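ACTA DE LA REUNIÓN DEL GRUPO DE TELEOPERACIÓN - PROYECTO GESTADICO
2/8/22. Sala Verka, planta baja. Inicio a la hora convocada, con quórum.

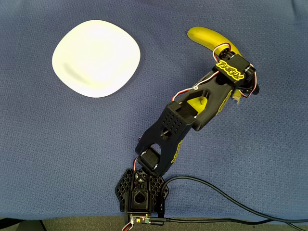
Subramaniam abrió el turno preguntando si de verdad hacía falta seguir grabando demostraciones con el brazo guía o si no saldría más a cuenta llevar el brazo con la mano y guardar las posiciones de los motores. Se le contestó que las dos cosas, y la conversación se alargó bastante (con gusto de todos, que quede anotado), así que se pasó directamente al punto 2 y el punto 1 quedó para después.

Punto 2. Estado de las grabaciones
Llevamos 285 episodios de la tarea del plátano y el plato, todos por control remoto. El responsable de datos enseñó varios seguidos y la mejora respecto a los de marzo salta a la vista: los movimientos son más suaves, hay menos paradas a medio camino y la pinza ya no llega tan alta para luego tener que bajar a golpecitos. ¡Da gusto verlos! De la tanda antigua se descartan 34, casi todos por tirones de quien manejaba el brazo guía. Se borran del conjunto de entrenamiento pero se guardan en la carpeta de rechazados, porque el grupo de evaluación los quiere para probar el filtro automático.

Se recuerda que el episodio termina con la fruta en el plato, la pinza abierta y el brazo otra vez en reposo. Hay grabaciones cortadas antes del reposo y el modelo aprende a quedarse parado encima del plato.

Punto 3. Demostración a mano frente a control remoto
Se retomó la pregunta del principio. Argumentos que salieron:
- Llevar el brazo con la mano se aprende en un rato y la persona nota enseguida dónde roza o dónde fuerza.
- El problema es que la mano sale en el vídeo, tapa la pinza justo al cerrar y luego el modelo no tiene mano ninguna que mirar.
- Con el brazo guía la imagen queda limpia, pero cuesta más cogerle el punto al cierre, y con fruta blanda se aprieta de más.
- Una parte del grupo propone guiar con la mano, guardar la trayectoria y reproducirla después grabando solo la reproducción. Gustó mucho la idea. Queda por ver si la reproducción es lo bastante fiel en el último tramo.

Se acuerda hacer la prueba con las dos maneras, misma tarea y mismas personas, y comparar en la próxima reunión. Se ofrecieron más manos de las que hacían falta para grabar.

Punto 4. Programa Roltinon
La versión nueva de Roltinon ya deja marcar un episodio como malo desde el pedal, sin soltar el brazo guía. Aplausos. Sigue pendiente el retardo entre el brazo guía y el que ejecuta: se nota sobre todo en los giros de muñeca, y quien lleva poco tiempo tiende a corregir dos veces. Se probará a bajar la resolución de la segunda cámara durante la grabación.

También se pide que el programa avise cuando un motor se acerca al límite de recorrido. Ahora uno se entera cuando el brazo deja de seguirle.

Punto 5. Variedad de las demostraciones
Se debatió cuánto cambiar la posición de la fruta y del plato entre un episodio y otro. Hay quien prefiere una zona pequeña hasta que la política funcione bien y abrirla después; hay quien quiere variar desde el principio - y con los ángulos de agarre pasa lo mismo. Se vota y sale lo segundo, con la condición de que cada operador siga la hoja de posiciones y no improvise. La hoja se revisará para añadir orientaciones de la fruta que casi no aparecen, en especial con el rabo hacia la base del brazo.

Se propone cambiar también de tela. Se deja para más adelante.

Punto 1 (aplazado). Aprobación del acta anterior
Aprobada, con una corrección: donde decía «calibración semanal» debe decir «calibración antes de cada sesión».

Punto 6. Compras
Se aprueba el gasto de 869 euros en servos de repuesto y cables. Las pinzas impresas de recambio las hacemos nosotros, como hasta ahora.

Ruegos y preguntas
Se pide que al terminar la sesión se deje el brazo en reposo antes de cortar la corriente, y que se apunte en el cuaderno quién ha grabado y con qué calibración. Se pregunta si se pueden invitar alumnos a manejar el brazo guía una tarde. Respuesta: sí, encantados, pero sus episodios van en carpeta aparte.

Tareas pendientes
Comparativa mano / control remoto: grupo de grabación.
Retardo y aviso de límite: grupo de programa.
Hoja de posiciones revisada: responsable de datos.
Pedido de servos: secretaría.

Se levanta la sesión. La fecha de la próxima se comunicará por correo.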